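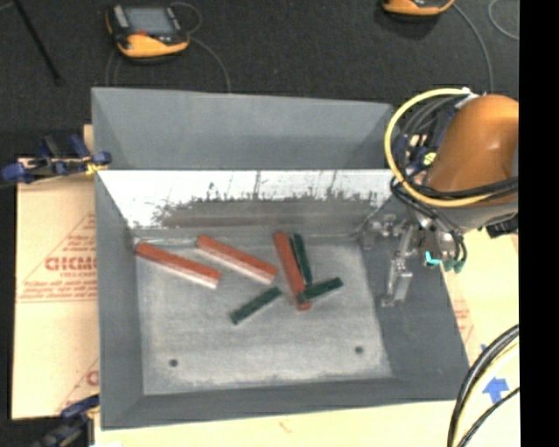 What does Lightfoot do?
We read other people's training plans, tell them which parts we doubt, and charge a flat fee for it.

Lightfoot is a small office above a bakery in Catbridge. Companies come to us when someone has offered to sell them a course: time management, leadership, customer care, dealing with difficult people. We read the course, sit in on a session if the seller allows it, and write up what we think the staff will still be doing differently by December. Often our guess is very little.

Sandra Haslam started the firm after eleven years of buying courses for a chain of garden centers. She had a cupboard full of binders and could not name one that had changed how anybody ran a till. She still has the cupboard. She is less sure now that all of it was wasted, but she would like to see the evidence.

Mogens Eyvindsson joined her from a school district, where he ran teacher workshops and came to distrust the feedback forms. People give high marks to a day with a good lunch. He reads every form we are sent and puts very little weight on them.

Kieran Bramwell handles the interviews. He talks to staff a few months after a course has ended, without their managers in the room, and asks what they remember. Shirley Gosling writes the reports and takes out any word she thinks is there to impress. Liam Nuttall answers the phone on most mornings and does the billing.

A standard review costs $700. A short one, where we only read the materials, is $300. We do not take a cut from any seller, and we have turned down two who offered. Reports run to 30 pages at most – Shirley would like them shorter.

We should be fair about our own work. A review is an opinion with some interviews behind it, and we have been wrong. In our report on the Stulance sales course we said it would be forgotten by spring, and the client still uses its call sheet every day. That report stays in the pack we send to new clients, next to the ones we are prouder of.

We don't have a mission statement. Sandra wrote one once and Mogens asked how we would know if we had met it, so it came off the site.

If you have a brochure on your desk and a bad feeling about it, send it over. Liam will tell you how long the wait is – usually three weeks, longer before the holidays.

Page last changed 21st November.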